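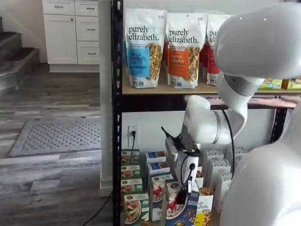 Home Products Spares Guides FAQ Contact

Search the guides Go

Dry goods shelving: frequently asked questions

Page last revised Jul 13, 2018. These answers apply to the Plamalar range of slotted-post shelving supplied by Clondau for larders, stockrooms and small shops. They replace the printed leaflet. Where a question concerns the older Zulter pattern, this is stated in the answer.

What load will one shelf carry?

A standard Plamalar shelf is rated at 200 kg, evenly spread, with the unit standing on a firm level floor and all beams fully seated. The figure is for a static load. It does not cover goods dropped on to the shelf, people standing on it, or weight gathered at the middle of the front beam. Boxed cereals, oats, granola and crisps will fill a shelf long before they come near the rating. Tinned goods, bagged flour, sugar and bottled oil can reach it, and should be weighed by the case before the layout is settled.

Is the rating the same for every bay width?

No. The rating above is for the standard bay. For the wide bay, use the value on the label fixed to the inside of the left-hand post. If the label is missing, write to us with the post height and beam length and we will send a replacement. Do not work from a label taken off another unit.

What is the post height?

The standard post is 1677 mm. It can be joined to a half post with the splice piece, part of the Roman fittings pack. A unit extended in this way must be fixed to the wall at the top, whatever the load.

Can I cut a post down?

Yes, with a fine-toothed hacksaw. Cut midway between two slots and never through one. File off the burr, touch in the bare metal with enamel paint and refit the plastic foot. A post with less than one whole slot below the bottom beam must not be used.

How do I know a beam is properly seated?

The beam drops into the slots and then moves down a short distance as the rivets take up. Tap each end with a rubber mallet until the top edge of the beam lines up with the edge of the slot above it. If one end sits proud, take the beam out and look for paint in the slot. A beam which has been forced in at an angle will usually have a bent rivet and should be changed.

Which boards can be used?

Chipboard, melamine-faced board and wire decks are all supplied. Chipboard is the cheapest and is suitable for goods in outer cases. It should not be used where loose or torn packets are likely, as the raw surface holds crumbs and cannot be wiped down well. Melamine-faced board is the usual choice for food on open display. Wire decks let air move between levels and are preferred in rooms with poor ventilation, though small pouches tend to lean on them unless a liner is laid.

Own boards may be used if they are the same thickness as ours. A thinner board will rattle and can slip off the beam lip. A thicker board stands above the front edge and catches boxes as they are slid out.

How far apart should the shelves be?

Measure the tallest pack to go on the shelf, then allow enough above it for a hand to lift the pack clear. Stand-up pouches need more room than cartons of the same height, as they are normally gripped at the top seal and tilted forward. Set the spacing from the goods and then see how many levels fit. Starting with the number of levels nearly always ends with one gap too small to use.
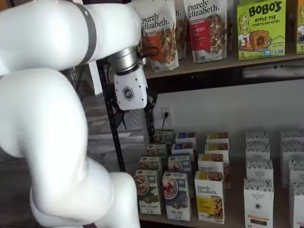
Black metal rack with crossing supports, below the top shelf.

Do I need cross braces?

Units with four or more levels and boards fitted at every level do not need bracing for normal use. Fit braces in any of the following cases:

– the unit stands away from a wall and is loaded from both sides
– one or more levels have been left without a board
– the floor carries vibration from a compressor or a road
– the lowest shelf has been raised to clear a pipe or skirting

Braces go on the back. A brace across the end of a bay is permitted, but stops a second bay being joined on that side.

Must the unit be fixed to the wall?

We advise it in all rooms open to the public and in any home with small children. Use one bracket per post, at the highest free slot. The bracket is supplied without a wall screw, as the right screw and plug depend on the wall. Plasterboard needs a fixing into a stud. Look for cable runs before drilling, in particular straight above and to either side of sockets and switches.

Can shelving stand in front of a wall socket?

It can, but the socket should remain within reach without unloading a shelf. Leave that part of the back open. Do not use a shelf board to press a plug into place, and do not run a flex through the post slots. The slot edges are pressed, not rounded, and will cut into the cover of a flex over time.

How far off the floor should food be kept?

High enough to sweep and mop beneath. Feet alone do not give enough clearance. Put the lowest beams at the second slot or above. In cellars and ground-floor rooms with a solid floor, go up a further slot and keep paper sacks off the bottom level altogether.

Does metal shelving cause condensation on packets?

Not by itself. Moisture forms where warm damp air meets a cold surface, and a post bolted hard to an outside wall can be such a surface. Leave a gap behind the unit. Esther Muli, who handles our technical post, has had more letters on this point in November than in any other month, and the cause is most often a heater brought into a room that was cold the day before. Warm the room slowly and keep a vent open.

How should stock be rotated?

Load new packs from the back and sell or use from the front. If the rear cannot be reached, take the old stock out, put the new in, and return the old in front of it. Flavours of the same product should be kept in separate rows from front to back. Mixed rows are the commonest reason for short-dated packs being found behind newer ones. Check dates every seven days for anything containing nuts, seeds or chocolate, and less often for plain grains and pulses.

What should I clean it with?

Warm water and washing-up liquid, then a dry cloth. Avoid bleach on the powder coat and avoid steam on any chipboard. Empty the post slots with a stiff brush. Flour and sugar dust collect in the lower ones and draw insects.

Are Zulter and Plamalar parts interchangeable?

Boards, yes. Beams, no. The Zulter rivet is longer and will enter a Plamalar slot, but does not lock. Units built from mixed beams are not covered by any rating on this page. Oluwaseun Okoro in the spares office can identify a beam from a drawing with the rivet spacing marked.

What if a post is dented?

Unload the unit from the top down and replace the post. A shallow mark on the front face with no crease can be left. Any crease, any twist, or any slot pulled out of shape means the post is scrap. Do not hammer it straight.

How do I order a single part?

Use the Spares page. Give the part number stamped on the inner face, or the length and colour if the stamp cannot be read. Feet and clips are sold in bags only.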